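Trevaskis ruling sends Visasow case back to the lower court

I spent most of the morning on a hard bench at the Trevaskis courthouse, and I can report that the Visasow extradition fight is going to drag on a while longer. The appeals panel came back a little after 10 and sent the whole thing down to the lower court for a fresh hearing. I'd figured on a yes or a no, so that one caught me flat-footed!

Quick recap if you haven't been following along. Dondau wants the former finance director of Visasow, the shipping insurer, sent over to face fraud charges. Prosecutors there say the company collected premiums on 244 vessels that had already been scrapped or sold. The defense says the paperwork was a mess but nobody stole anything, and that the charges wouldn't count as a crime under our law anyway. (I'm not naming the director here. The court has a publication ban on the name, and I like my press pass.)

What the panel decided is pretty narrow. The file from Dondau runs 2,738 pages, and the defense got 609 of them only 7 days before the last hearing. The judges said that wasn't enough time to answer the new material, and they want it done over with both sides working from the same stack. They didn't touch the fraud question at all, and they took care to say so — twice, by my notes.

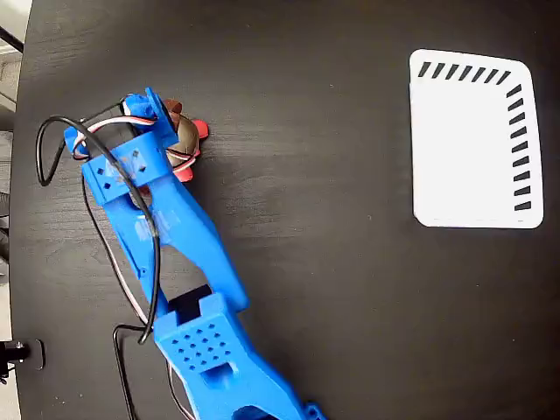 What happens to bail

Bail stays the way it is for now. That means the ankle monitor, the surrendered passport and the overnight curfew. The defense had asked for the curfew to start later in the evening, and the judges told them to take that up with the lower court too. The government lawyer didn't object to leaving things alone, so that part was over in a couple of minutes.

Outside on the steps, the defense team said they were pleased and then headed straight for their car. The government side handed out a short statement saying it respects the ruling and will be ready for the new hearing. Dondau's consulate hadn't called me back by the time I sat down to write this.

The next date gets set in July, and from what I heard in the hallway, the hearing itself probably won't start until fall. There's also a separate civil suit from Visasow's policyholders that was waiting on today's outcome. I've asked the clerk's office whether that one goes ahead on its own, and I'll update when I hear.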